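Gisley Wants Your Old Phone Habits (and, for 21 Days, You)
Call for participants, mobile testing panel

Gisley reviews phones. We have done it long enough to own a drawer of chargers that fit nothing, and long enough to notice that our reviewers are a terrible sample of humanity. They charge at lunch. They know what a nit is. They turn off the keyboard sounds within a minute of opening the box, and then they write that the keyboard sounds are fine.

So we're looking for people who don't do this for a living. If you have ever kept a phone until the screen came away from the body, we would like to hear from you.

What you'd be doing

You'll carry a phone we lend you for 21 days and use it as your main phone. Your SIM goes in it. Your group chats go in it. Your mother calls you on it. At the end of each day you fill in a short form about battery, camera, calls and anything that made you say a bad word. The form takes less time than a software update and asks fewer questions about your location.

Participants will be split between two phones, the Vata and the Aaltonen. You don't get to choose. We know everyone wants the Aaltonen, having seen the hinge, but a panel made up entirely of people who like hinges would tell us very little. 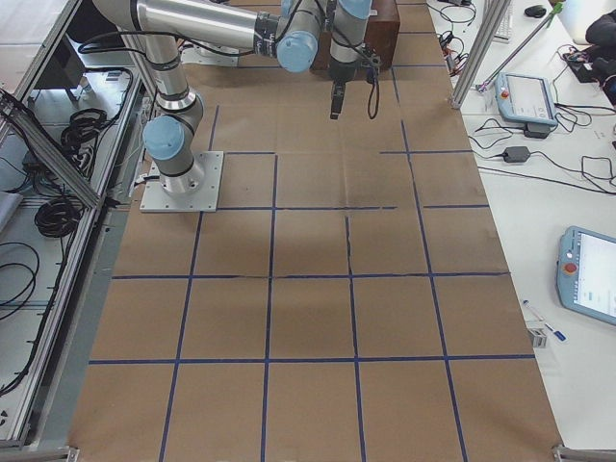 Do I get to keep the phone when the test is over?

The phone goes back to us in the prepaid box it came in, and you keep the case, the cable and a gift card for your time.

Who we want

Adults living in the United States, with an active plan on any major carrier. You should be using a phone that is at least two years old, and be willing to put it in a drawer. A cracked screen is no obstacle. We'd especially like to hear from people who work outdoors, people who wear gloves, people with big thumbs, and people who take photos of children or dogs, neither of which holds still for night mode.

You don't need to know anything about processors. If you do, please try to keep it off the form. Last May's panel included a gentleman whose daily comments ran longer than our published review, and he was right about most of it, and we still had to read it all.

Who we can't take

Anyone employed by a phone maker, a carrier or a phone store, or living with someone who is. Anyone whose employer manages their phone, because your IT department will not find this as charming as we do. Anyone planning to travel abroad during the test, as roaming makes a mess of the battery numbers.

What happens to your data

We log battery level, screen time, signal strength and app crashes. We don't see your messages, photos or searches, and we don't want to. The logging tool is Humetti, which we wrote ourselves, and you can pause it from the home screen whenever you like. If you pause it for the whole three weeks we will notice. Before you send the phone back, you wipe it, and when it arrives we wipe it again.

You may leave the panel at any point. The gift card is reduced to match the days you finished, and there will be no sad email. 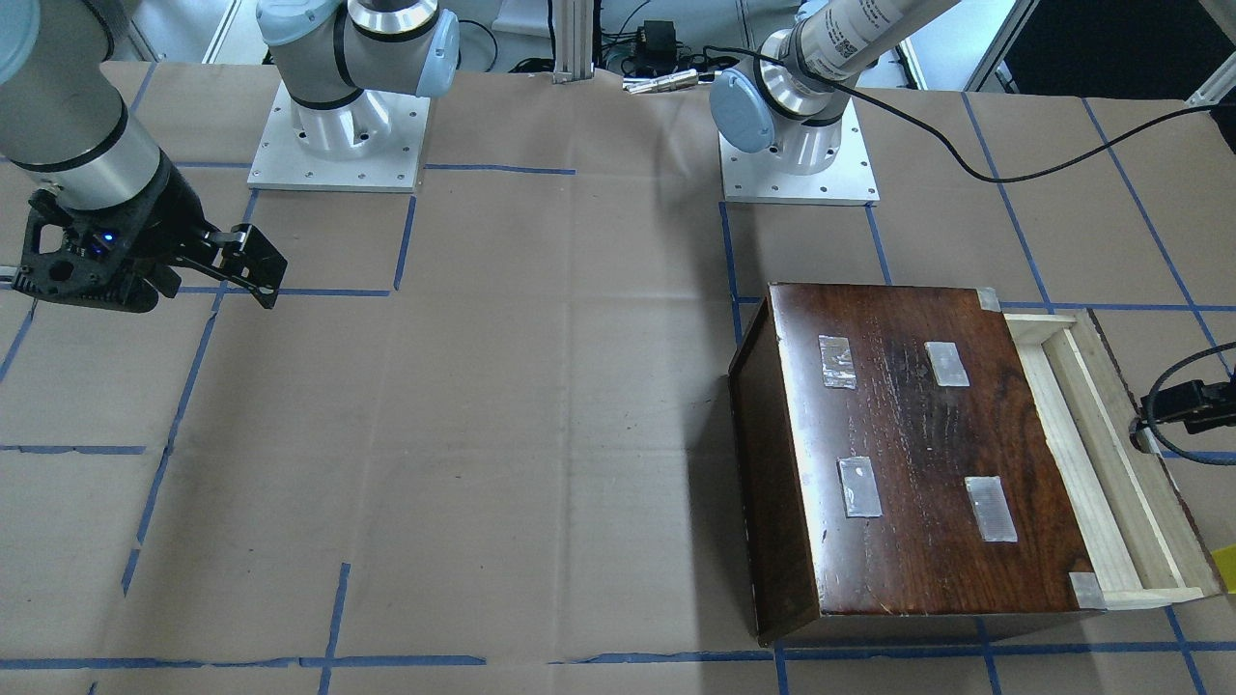
Gisley Panel Bulletin, No. 2

How to apply

Write to the panel desk using the contact form on this site and choose "Testing panel" from the menu. Put reference 2052 in the subject line. Tell us:

- what phone you have now and how long you've had it
- your carrier
- the last thing about your phone that annoyed you, in a sentence or two
- whether you could start within a week of hearing from us

Please don't attach a résumé. We've had some very good ones, and none of them said whether the person reads in bed with the brightness all the way up.

Applications close 25 October 2021. We reply to everyone, including the people we can't place, though the reply may be short. If you're picked, there's a phone call to set things up - on your old phone, for what will be its last piece of work for a while - and a two-page agreement to sign. The second page is mostly about not dropping the thing in a lake on purpose. Dropping it in a lake by accident is covered, and please write down how long it stayed on.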